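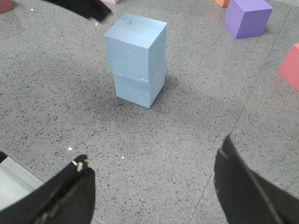
Foam cubes, a few months in

I said I'd write something longer on the foam cubes after I had used them for a while. They came in March and I've had them out most weeks, so I have opinions now.

The bag was from Strand, which is mostly a craft store but has one aisle of classroom supplies at the back. The label said 144 pieces in mixed sizes. I keep the large ones in a shoebox and the small ones in the bag they came in, and the small ones hardly ever come out. Everything below is about the large ones.

Colors first. They run from pastel to fairly loud. There's a sky blue that is pale enough to look nearly white on top when the light is on it, a couple of purples that aren't the same purple, pink, orange, green, yellow, and a red that leans toward coral. If you need a true primary red you won't find it in this bag. The orange and the salmon are close to each other, and my niece sorts them into one pile, which is fine with me.

The foam is the matte, porous kind. If you've used the floor mats that fit together like a puzzle, it's a rougher material than that. It takes dents. Press a thumbnail into an edge and the mark stays for a good while, and on the older cubes I'd say it stays for good. They also pick up scuffs from being carried around in a box with other things. I took the scissors and the tape roll out of the shoebox in April and that helped.

Stacking is where I've changed my mind. On the first evening I thought they were going to be useless for building because nothing lined up. The cubes are cut a little unevenly, so two of the same color can differ by a bit along one side, and when you put one on top of the other you get a step at the joint. I sent a complaint to the store and then didn't follow up on it.

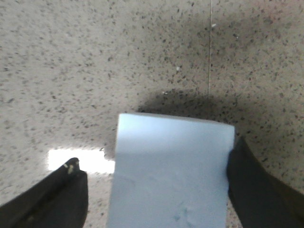

After using them more, I don't mind. A wooden block with a smooth face will slide if the one under it is tilted. Foam grips. You can set the top cube down crooked, with a corner hanging over, and it will sit there. Two high is no trouble at all. Three high is fine if you go slowly and keep your sleeve out of it. Past that they start to lean, and they weigh so little that a person walking by with a jacket over their arm can bring the whole thing down.

What I do now is put the widest cube on the bottom and check the underside for crumbs before I set it. That second part matters more than I expected. A bit of grit under a foam cube makes it rock, and then whatever you put on top rocks more.

I also make sure the surface is dry. The cubes soak up water from the bottom and you don't notice until you pick one up. They do dry out overnight on a rack, but one of my pinks has a ring on it that never left.

The surface itself makes some difference to how they look, if you care about that. On a speckled gray top the pale blue shows up very well and so does the green. With a polished finish you get a soft reflection under a tower, with the colors in bands, and kids like that more than the tower. On our carpet at home none of this works and the cubes fall over.

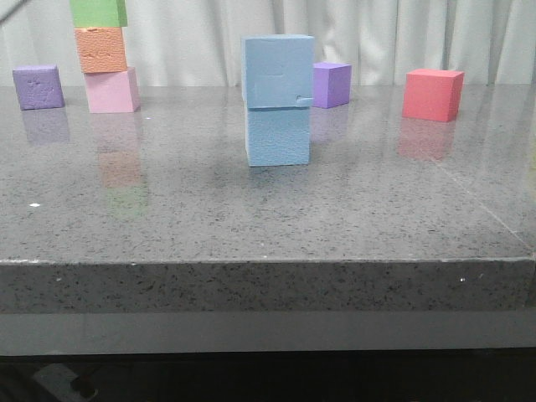

What we use them for

Copying games, mostly. I make a small arrangement and my niece makes the same one next to it. Start with a single stack of two in one color and one loose cube somewhere off to the side. When that's easy, add a tower in three colors and make the order matter. Green over orange over pink is a good one to start with, as those are easy to tell apart across a table.

Leave space between things. I used to crowd everything into the middle and then we'd knock one stack over reaching for another. A stack near the front and the singles spread out behind it works better, and you can look at it from different sides. From one side the purple cube is hidden partly behind the blue ones, from another it's standing by itself. She's six and this is still news to her.

We also use them for adding, but I'd call that a weak use. Counting beads are better and don't roll up against the baseboard. (The cubes don't roll either, but the small ones get kicked.)

Oda Solheim left a comment on my last post asking whether the Emolix cubes are better. I borrowed a set to check. They're cut straighter and the edges are crisper, and they cost more. The foam is denser and they slide on each other, which for stacking I count against them. For a classroom where they'll get handled all day I would probably buy those. For one kid and a shoebox I'd get the cheap bag again.

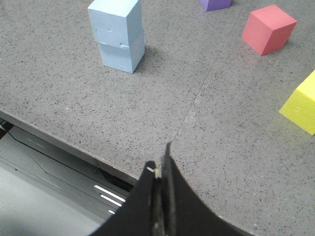
CARE AND STORAGE

Wipe them with a barely damp cloth. Don't scrub, the surface comes off in little grains.

Tape leaves residue and sometimes lifts a flake of foam when you pull it off. If you need two cubes to stay together, use a loop of thread.

Keep them out of the car in summer. I left four on the back shelf in July and they came in smaller on one side.

If one tears at a corner, trim the loose bit with small scissors and move on. It will still stack if you turn the bad corner up.

I don't have a fix for the ones that have gone dull. I've moved those to the bottom of the box, and I'll look at the bag again in November when Strand usually marks that aisle down.

Filed under: Play at Home, Supplies

Related posts
Wooden blocks, sanded and oiled
Sorting trays from the Jitstead catalog
A shoebox for every shelf
Counting beads, two kinds compared

Contact | Copyright, all text and photos | Back to top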